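Cabbage Prep at the Gedton Kitchen: Gallery

Posted by Verena Wyss, 4/29/22
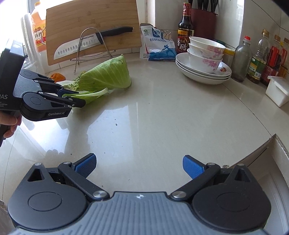
Cut green cabbage on the off-white counter, with one leaf off the piece. A bamboo cutting board and a santoku-style knife are behind it.

How long does a cut cabbage keep in the refrigerator?
Three to five days if the cut face is wrapped tightly and the core is left in. A whole head in the crisper drawer keeps for several weeks.

The page covers the first stage of cabbage work in the Gedton kitchen: separating leaves, cutting wedges and setting aside the inner part for slaw. Quantities are for one medium head. The sheet number for the full procedure is 656, and printed copies are in the drawer under the kettle.

Notes on the leaf

The rib is the thick, whitish part running up the middle of each leaf. It cooks more slowly than the green part. For rolls, lay the leaf with the outer side up and shave the rib down with the knife held nearly flat. For soup or braising, leave the rib in and cut across it in narrow strips.

Outer leaves come off more easily if the base is cut first. Cut around the core at an angle, 3 cuts, then lift each leaf from the base toward the top. Pulling from the top edge tends to split it.

Notes on the wedge

The outside of a wedge is smooth and tight. Toward the middle the leaves turn yellow-green and crinkled, and they spread once the head is open. Keep a strip of core on every wedge that will be roasted or braised, or the layers separate in the pan.

Tiny dark specks on the leaves are common in stored cabbage. The usual name is pepper spot. It affects the look and has little effect on taste. Leaves that are soft, slimy or sour-smelling go in the compost.

Notes on the board and knife

Bamboo boards are washed by hand on both sides and stood on edge to dry. A board left flat on a damp counter takes up water on one face and warps. Oil goes on once a month with food-grade mineral oil - a thin coat, left overnight, wiped off in the morning.

A santoku has a flatter edge than a chef's knife, so it works better with a straight push down than with a rocking cut. For a large head, set the middle of the blade on the cabbage, place the free hand flat on the spine and press evenly. Do not twist the blade to open the cut.

Shredding

Cut the wedge into two narrower pieces, remove the core and lay each piece on its flat side. Slice across the leaves. Thin shreds are for slaw and sauerkraut, wider ones for frying. Salt for sauerkraut is weighed at 2 percent of the trimmed cabbage. Mathias Egger uses the Eichhorn scale for this and sets it to grams.

Corrections

The storage time for whole heads was changed after a note from Waltraud Kaufmann. The earlier version gave the time for Napa cabbage, which is shorter.

The next gallery, on root vegetables, is planned for June. Send corrections to Verena Wyss and include the sheet number.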